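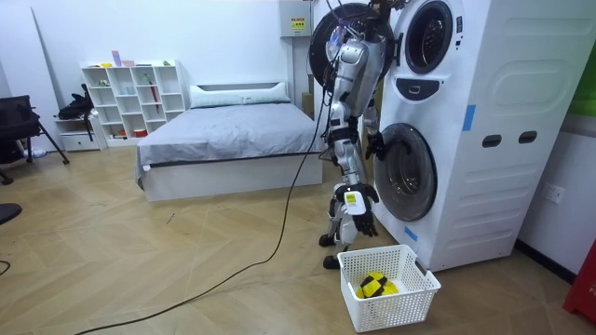 3 min read

Workshop notebook, August, starting 7:40 a.m.

Shrinkage on the Drirketon wool blend. Cut the second set of swatches from bolt 2671. Each one is 200 mm square, marked with cotton thread at the corners because the pen marks from the first set faded too much to measure from. Elikem Atinga cut the linen from Cardoso on the same table, so if the two piles got mixed up, the linen is the one with the blue thread.

Soaked the wool in the flat tray with plain tap water. No soap this round. Laid the swatches on the mesh rack, no pulling, no pinning. Last time I pinned the corners and the numbers came out better than they should have.

First reading, warp direction: 96 percent of the starting length on every swatch but the one from the selvage end, which came in shorter and has a slight ripple along one side. I measured that one again after lunch and got the same thing. Weft direction hardly moved. I would not cut the Grosness coats from this cloth until it has been steamed through the full width.

Color held. A white rag pressed on the wet swatch came away clean. The rust shade is still waiting, as Rendside sent the wrong lot. Their slip says 886 and we asked for the darker one. I left them a message and put the roll back in its sleeve.
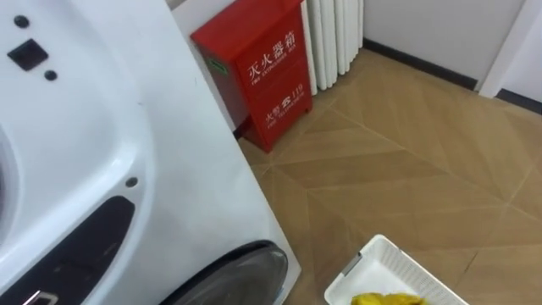
Should the lining be preshrunk along with the wool?
Preshrink it separately, then measure both before cutting, as the lining dries faster and gets pulled out of shape if it is handled with heavier wet cloth.

3:15 p.m. Linen dry. Elikem's numbers are on the back page. He pressed his before measuring and I did not press mine, so the two tables can't be compared yet. We agreed to press everything lightly with the cloth between, let it rest overnight, and measure again with the steel rule. The tape on the long table has stretched, please stop using it.

Still to do: steam test on the selvage piece, new thread marks on the spare linen, call Rendside again if the roll has not been swapped.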